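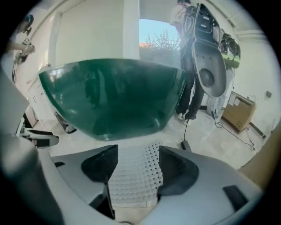
Green bowl and hand gripper in our training room.

Gripper Operators for the Dish Return Project (10 positions, part-time or full-time)

Flellimcombe runs the dish return and washing hall for the Hellström office campus. At this moment 44 people work in the hall, in early, day and evening shifts. From April we will begin to install robot arms at the sorting belt, together with our technical partner Cirkis. Before the arms can sort bowls and cups, somebody has to show them how it is done, and for this work we are looking for ten people.

The positions are open to present employees of the washing hall and also to persons from outside. When two applicants are equal, the one from the hall will be chosen first. This was agreed with the employee representatives and it is written in the project agreement, which you can ask to read before you apply.

What the work is

You hold one gripper in each hand and you do ordinary tasks with them: take a bowl from a rack, turn it, put it on a pile, move a cup out of the way. The movements are recorded and later used to train the arms. On each gripper there is a white cube with printed black and white patterns, so that the software can follow where your hands are. For some sessions you also carry recording equipment on your back or wear a headband.

You don't need to move like a machine. The team at Cirkis asks the opposite of the operators, that they work as they would normally work, with small corrections and pauses. If a bowl slips, you pick it up and continue, and you mark the recording afterward. There is no target for speed. A new operator is expected to complete 300 recordings in the training period, and the ones that are thrown away are also counted.

You will work standing for most of the session, with both arms forward. It is more tiring for the shoulders than people expect. Please tell us in the application if you have had problems with the shoulders or wrists, it does not exclude you, but we plan the sessions differently.
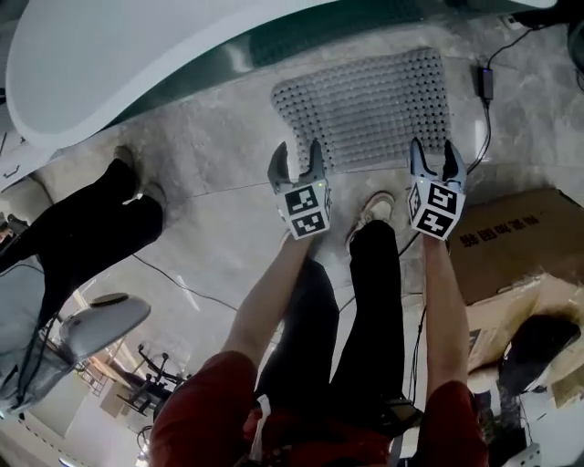 What changes in the washing hall

We have received many questions about this from colleagues, and we prefer to answer them in the advertisement also.

The sorting belt today has four places on each shift. When the arms are running, two of these places will remain. The persons at these places will check what the arms have sorted, take out cutlery and broken pieces, and stop the belt when it is necessary. The other two places will be moved to the clean side, where we have been short of people for a long time, or to the operator group described here.

No permanent contract ends because of the project. Evening supplements stay the same for people who are moved to another place in the same shift. What will be different is the rhythm. The belt will run more evenly and there will be fewer quiet periods after lunch, and we know that not everybody is happy about that. Jacinto Palacios, shift leader for the evening, collects comments on this point and brings them to the project meeting every second week. You can write to him without your name.

We do not know yet how well the arms will manage the deep bowls. The first test at the Firnau site went well with cups and plates and badly with everything that was stacked wet. It is possible that the belt will need three persons and not two. In that case the plan will be changed, and this is also in the agreement.

Who can apply

You do not need education in technology. We ask for the following:

Steady hands and patience with repeated tasks
Good enough English to understand safety instructions and to write a short note after each session
Possibility to work at least four sessions per week
Closed, flat shoes and clothes without loose sleeves
Willingness to be recorded while you work

Experience from a dish room, a kitchen, a warehouse or a laundry is a plus. Left-handed persons are very welcome, at the moment we have too few recordings from them.

Conditions

A session is three hours with two breaks. Full-time operators have two sessions per day and use the remaining time for checking recordings at the computer. The pay follows the same table as the washing hall, one step above the starting level, also during training. Employees from the hall keep their seniority and have the right to return to their old shift within six months.

The recordings show your hands and arms, and sometimes other people in the room. They are used for the training of the arms and for nothing else, and they are never used to measure how fast a person works. Maricruz Varela is responsible for the data and can explain how long they are stored and how you ask to have a recording removed.

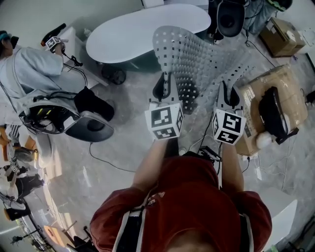
How the first days look

On your first day you receive the safety introduction and adjust the grippers to your hands. An experienced operator works beside you. You learn where the cables go on the floor and how to step around them, and please take this part seriously. On the second day you begin with empty movements and after that with light objects. Glass comes much later, and only if you want it.

After two weeks there is a talk with Pirjo Turunen, who leads the operator group. You can say then if the work is suitable for you. Those who come from the hall and prefer to go back can do so directly.

How to apply

Write a short letter, half a page is enough, with your work experience and the times when you can work. Employees of the hall can give it to their shift leader or put it in the box beside the time clock. Other applicants send it by mail to Flellimcombe, Dish Return Project, Room 1406, Hellström campus. Mark the envelope "Gripper Operator."

You are welcome to visit the training room and try the grippers before you decide. It is open for visitors between 2 p.m. and 3:30 p.m. on working days. Ask for Karla Figueroa at the reception. Questions about contract and pay are answered by Baltazar Palacios in the personnel office, in English or Spanish.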